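Section 4: Setting up the evening timer on your Galer lamp

Okay, the lamp is out of the box, the bulb is in, and you've done the first switch-on from Section 3. Now for the part I like best! The timer is why I bought my first Galer, and it's also the part I get the most email about, so I'm going to go slowly. If you already own the older Golob base you can follow along too, but read the note after step 5 before you press anything.

You'll need the lamp, the little Emo remote that came with it, and the two batteries (they're taped under the cardboard flap, and yes, I threw mine out the first time). A pencil is handy for the reset hole. Set aside a quarter of an hour.

Before you start

Put the lamp where it's going to live. I used to set everything up on the kitchen counter and then carry the lamp to the bedroom, and every single time I lost the clock, because unplugging it wipes the time. Your brightness levels survive being unplugged. The clock doesn't.

CAUTION: Don't plug the Galer into a dimmer outlet or a dimmer extension cord. It has its own dimmer inside and the two of them fight. You'll hear a buzz. If you hear a buzz, unplug it.

Setting the clock

1. Switch the lamp on at the base. Wait for the small green light to stop blinking.

2. Hold down CLOCK on the remote until the green light turns amber. It takes longer than you'd think, so keep holding.

3. Press the plus button to move the hour, then tap CLOCK again and set the minutes the same way. The display on the base shows 24-hour time and you can't change that (I've asked). Nine in the evening is 21:00.

4. Press OK. The light goes green again.

5. Turn the lamp off and back on with the remote, and check that the time is still showing.

Note for Golob owners: your base has no display, so in step 3 you'll be counting beeps. One long beep for each hour, one short beep for each ten minutes. It only sets to the nearest ten minutes. Mine has been four minutes off for years and I've stopped caring.

Setting the wind-down

Wind-down is the slow fade at the end of the evening. The lamp starts at whatever brightness you've picked and drops bit by bit until it's off. From the factory it's set to 40 minutes, which I find just right for reading, and the longest you can have is 120. My sister-in-law's kids have theirs on the long one and are asleep well before it finishes.

6. Press TIMER once. The display shows the start time. Use plus and minus to pick when the fade should begin.

7. Press TIMER a second time. Now you're seeing the length of the fade in minutes. Plus and minus again.

8. Press OK. You should get two quick flashes from the lamp itself, not from the green light. No flashes means it didn't save, so go back to step 6.

If you wait too long between presses, the remote gives up and drops you out of the menu without saving. I do this constantly, usually because I've stopped to think about whether I really want to go to bed at ten.

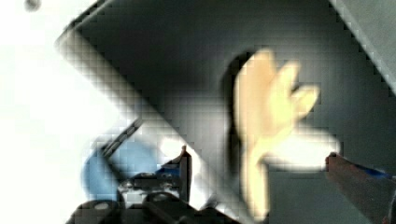 Different times on the weekend

The newer bases let you keep a second timer for Saturday and Sunday. To find out if yours does, turn it over and look at the sticker. Anything with a number of 282 or higher has it. Lower than that and you get the same time all week, sorry.

9. Hold TIMER down until the display shows a small W.

10. Repeat steps 6, 7 and 8 for the weekend.

11. Tap TIMER and wait for the W to disappear. You're back in the weekday settings.

The base needs to know what day it is for any of this to work. Hold CLOCK and OK together and step through the numbers, where 1 is Monday and 7 is Sunday. I last reset mine on 21 March 2023, a Tuesday, so I picked 2. If your weekend fade turns up in the middle of the week, this is almost certainly the setting that's wrong.

Daylight saving

The lamp doesn't know about it. When the clocks go back in November you have to redo steps 1 through 5, and again in spring. The timers move along with the clock, so you can leave those alone.

If something goes wrong

The remote does nothing: Take the batteries out, wait a minute, put them back. Still nothing? Try it from closer up. The Emo has to be pointed at the front of the base, and a stack of books in the way is enough to block it.

The lamp flickers during the last few minutes of the fade: Older bulbs do this at very low light. The bulb is rated for 2,000 hours, and if you've had yours on every evening for a few years it may just be tired. Detanis sells the replacements, and the plain warm white one is the one you want. Let the old bulb cool before you touch it!

Everything is scrambled and you want to start over: Push the pencil tip into the hole on the back of the base and hold it until the lamp flashes. This clears the clock, the day, both timers and your brightness levels. Then start again from step 1.

CAUTION: Use the pencil only for the reset hole, and never poke anything into the bulb socket, even with the lamp switched off at the base. Unplug it first if you're doing anything near the socket.

Next up is Section 5, brightness levels and how to save your favorites.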